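Last updated: May
Reading time: 4 min

Skivirum Community Workshop
Minutes of the May meeting, including the visit from Nutar

Chair: Tormod Amundsen
Minutes: L. Liao
Start: 6:40 p.m.

1. Opening

The chair opened the meeting and welcomed members and guests. There were 53 people in attendance, counting children. The minutes of the previous meeting were approved with one correction: the rental rate for the small meeting room had been entered under the wrong heading.

The chair moved the visit up to item 2 so that families could leave afterward. No one objected.

2. Visit and demonstration by Nutar

Two people from Nutar gave a short talk and then a demonstration of table-top handling with a robot arm. The talk covered how the arm is told what to do, how a task is broken into steps, and what the operator watches for during a run. The tasks used small household things and toy food, including a bowl, a cup and a carrot.

The presenter said that a task such as putting the carrot in the bowl is short for a person and long for the arm. The arm has to find the carrot, choose which side to come in from, close on it, lift, move over and let go. Any of those steps can go wrong, and the operator notes which one it was. Nutar keeps a written log for every attempt, failed ones included.
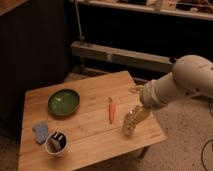
Members were asked to keep behind the tape while the arm was powered and to leave the table alone between attempts. The presenter explained that a change in the layout is part of the work, but it has to be a change the operator knows about and has written down. Children were invited to suggest the next layout, and several did.

The speed of the arm came up more than once. Nutar runs it slowly when visitors are present. The presenter said it could go faster, but that the slower setting makes it easier to stop a run by hand and easier for people to follow.

Mrs. Flement asked whether the same program would work on a table in another building. The presenter said it might do worse at first, mostly on account of different light and a different table height, and that they would plan on an afternoon of checks before trusting it.

There was some discussion of gripping. A cloth and a carrot need different handling - a cloth can fold away from the fingers, and a hard, tapered object can roll or turn if it is taken too near the tip. The presenter said bottles are usually taken around the body, and that an upright one is easy to knock over on the approach if the path is too low. 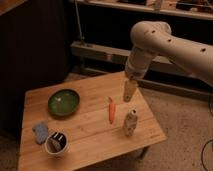
The chair asked about cost and space, as the youth program has been looking at a smaller arm for the fall. Nutar's advice was to settle on the table and the lighting before choosing the arm, and to set aside a fixed spot so that nothing has to be moved after each session. They also advised keeping the first tasks to one object and one target. They offered to send a list of starter tasks, and the secretary will pass it on to the program leaders.

A member asked if the arm could be used for sorting returned parts in the tool library. The presenter thought the variety of parts would make it a poor first project, and suggested starting with a single kind of part in a known tray. Mr. Amundsen said the tool library group should talk this over among themselves before it comes back to the meeting.

Written questions were collected in the box by the door. One was read out with Nutar's reply and is entered here at the member's request. 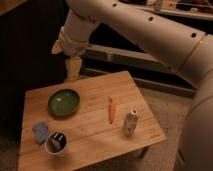

What does the operator do if the arm is heading for the wrong object?

The operator stops the run, moves the arm back to its starting position and logs the attempt as stopped. The layout is then checked against the sheet, and the attempt is repeated only when the two match.

The chair thanked the visitors. The demonstration ended at 7:50 p.m. and there was a short break.

3. Youth program

The fall program has places for 40 students. Applications are already at 51, so a waiting list will be opened. It was agreed to offer a second evening group if 2 more leaders can be found. The chair will write to last year's leaders.

Purchase of an arm was deferred until the starter list has arrived and the program leaders have looked at the back room for a suitable spot.

4. Building

The side door still sticks. A quote for a new closer has been received and was accepted. Bench lighting near the sinks will be looked at during the summer closure.

5. Other business

Members were reminded to sign out borrowed hand tools, even for the same evening. The label printer is back from repair.

Actions
- Secretary: forward the starter list from Nutar.
- Chair: letter to last year's leaders; thank-you note to Nutar.
- Program leaders: check the back room and report on space.
- Tool library group: discuss sorting and bring a note if they want it on the agenda.

The meeting closed at 8:35 p.m.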